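**Ticket 246 – Produce labels print the wrong price, then print it again**
Opened by: Philomena Akpalu, Wollside store
Status: open, in spirit

Label printer at the Wollside counter charges everything as bananas. Grapes are bananas. Customers have noticed, and are buying a lot of grapes.

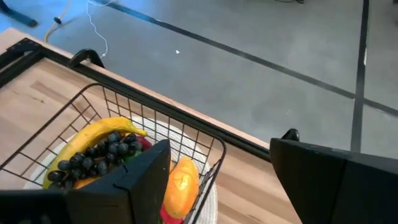

I restarted the printer, then the scale, then the printer again in case it felt left out. The Worer price file loads with 975 items. Head office says it should be 1,000.

**Step 1: Reload the price file**

Done at 8 in the morning. Still 975. The import log says "completed with success" and then lists 25 failures, so we have different standards.
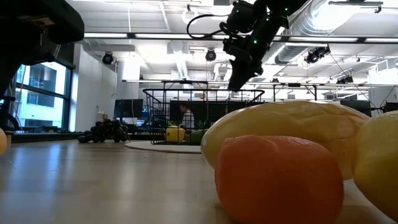 *Fruit on the tabletop, wire basket behind.*

**Step 2: Check the item codes**

Every failed item has a code starting with zero. Someone opened the file in a spreadsheet, which ate the zeros. Ngcobo support asked whether I had tried a different cable. I had not. I have now. It is a very nice cable.
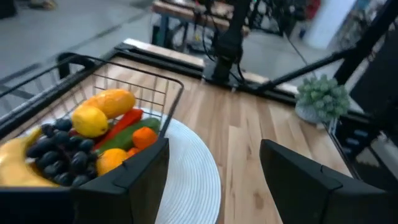 **Step 3: Restore the zeros**

Set the code column to text, typed the zeros back, saved, reloaded. Count is 1,000. Lemons print as lemons. Peppers print as cucumbers, but at the pepper price, so I am calling that cosmetic.

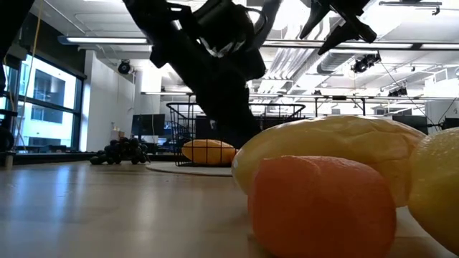
*Large yellow fruit behind the orange-red piece.*

**Still to do**

- Fix the pepper name
- Ask Rustholm store if they got the same file – they went quiet in March
- Return the cable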